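About Velholm Automation

Who we are
Small shop. Robot cells for picking, sorting, bin work — mostly odd objects that don't stack and don't come in the same shape twice. We build them, we program them, and a fair bit of our week goes to finding out why one of them stopped.

People ask why our About page talks so much about a fault. Fair enough. The fault is how we ended up the company we are, so it stays on the page.

Where we started
Started out doing repair calls. Somebody else's robot, somebody else's code, a phone call at 6 in the morning. Jaxon Girard took most of those calls and still takes some. Then Sarantis asked us for a whole cell, mixed goods out of a bin, and we said yes faster than we should have.

The March fault
What happened, short version. Arm was running a mixed bin overnight trial. Gripper went down for a long thin item near the wall and the wrist turned further than it had in any of the test runs. Cable loop on the wrist caught on the tool bracket. Didn't break. Just pulled, a bit more on every pick, until a connector was half out and the finger signal started coming and going.

The software read a dropped signal as "gripper open". So the arm lifted, thought it was carrying nothing, and went back down for the same item with the item still in the fingers. It pushed into the floor of the bin. The force limit was set for the old tool, which was heavier, and it tripped late. By then the bin had shifted 4 cm and every pick after that would have been off by the same amount, wall included.

Pick number 144, out of a planned 200. No one hurt, no one was inside the guarding. But one of our people had been reaching in by hand to reset objects between runs earlier that evening, with the cell paused and not locked out. That was the part that kept us up. Paused isn't stopped. We knew that, we'd written it in other peoples reports, and we let it slide in our own shop.

What we changed
Bins get clamped at the back corners now and the bin position is marked on the table in tape, so a shift shows up before anyone presses start. Dropped signal means stop, full stop, no guessing. Force limits are set again every time a tool goes on, even when it's the same tool going back on. Wrist cables are checked at full rotation, by hand, slow speed, before any unattended run. And hands only go in the bin with the cell locked out and the key in your pocket.

We also stopped testing with easy stuff. Nice square boxes never would of found this one. The trial bin has soft things, slippery things, see-through things, things lying hard up against the wall, garden tools, sunglasses, whatever gives the wrist a reason to twist.

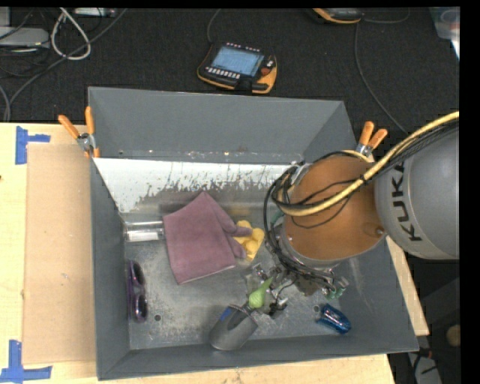
Velholm sent us the fault report before we'd noticed there was a fault, and the locked-out rule has gone up on our own floor too, though I still think the cable check ought to be done after every tool change and not only ahead of unattended runs, wrote Sarantis when we asked what we should put on this page. They're right about the cable check. It's in the procedure as of the last revision.

What we do now
Cell design and build. Fault finding on cells we didn't build — still a big part of the work. Safety reviews before commissioning, on paper first and then on the floor. Operator training, 2 days, the second one entirely about stopping, locking out and restarting.

We also maintain Pelleck, our logging tool. Came straight out of the March mess. It records every signal drop at the wrist, even the very short ones, and puts them beside the arm position so you can see which pose is doing the damage. Every new cell gets it. Older cells can have it added, give us a call, depends on the controller.

If you've had a fault
Don't clear it yet. Take photos of the cables and leave the arm where it is if that's safe. Write down the fault code, the time and what the tool was. Then ring the shop. If somebody's been hurt or nearly was, say so first, and we'll sort out the rest of the paperwork later.

Reports from our own faults are availible on request, March included.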